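Irkiner sells a tabletop finish, and it sells it hard. The leaflet promises that a board coated with it will shrug off stains, heat and what the company calls "the ordinary violence of a workbench." I had read that sentence several times before I called the woman who runs the finishing side of Urkholm, a small shop that makes and repairs worktops and has used the stuff for 7 years. She agreed to talk as long as I kept her name out of it.

"Shrug off is a nice phrase," she said. "I would like to see the person who wrote it spill something."

I sent her two pictures of a varnished board in use and asked what she made of the surface.

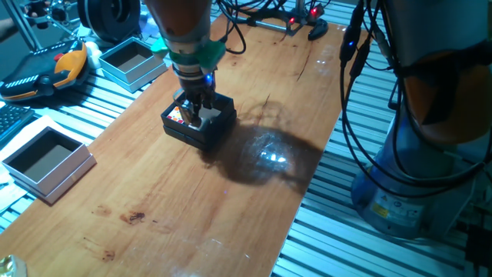
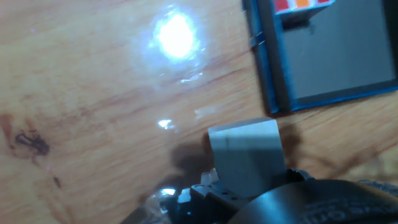
"It's shiny," she said. "People look at the shine and stop looking. Look at the marks." She wanted to talk about the brown blotch and the reddish patch near it. One of those, she thought, could be a knot that was there before any varnish went on. The reddish part she wouldn't commit to. "Could be the wood. Could be a spill. From a picture I'm not going to swear to either one, and I'd be careful of anyone who does."

And the thin dark line running diagonally? "A crack until somebody shows me different. Varnish doesn't hold a board together. It sits on top."

I put it to her that a few scuffs on a working surface are hardly a scandal. Boxes get set down, things get slid around. She half agreed. "Sure. But then don't sell it like a dining table. We had a customer pay 415 dollars for a refinish last June, and 80 of that was the top coat. She thought she was buying something she'd never have to think about again. She called me before the summer was over."

She is not much kinder to Irkiner's rivals. Kavow, which makes a matte oil, gets called "fine, if you like oiling things." Arnaud's hard wax she has tried on one bench and won't discuss until it has been through another winter.

I asked why, given all this, Urkholm still buys from Irkiner. There was a pause. "It dries when they say it dries," she said. "I can plan a day around it." That seemed to me a thin reason, and I told her so. She laughed and said I had clearly never waited on a tacky board with a customer's truck outside.

What would she do with a board like the one I'd sent? Sand a small area first, she said, somewhere near the edge, and see whether the color lifts. If it doesn't, leave it alone. She was firm on that. Most of the boards brought in to her don't need refinishing at all, and she tells people so - some of them go and pay another shop to do it anyway.

Irkiner's leaflet says to recoat every ten years. She says three, and sooner if there's glare enough to show you every scratch.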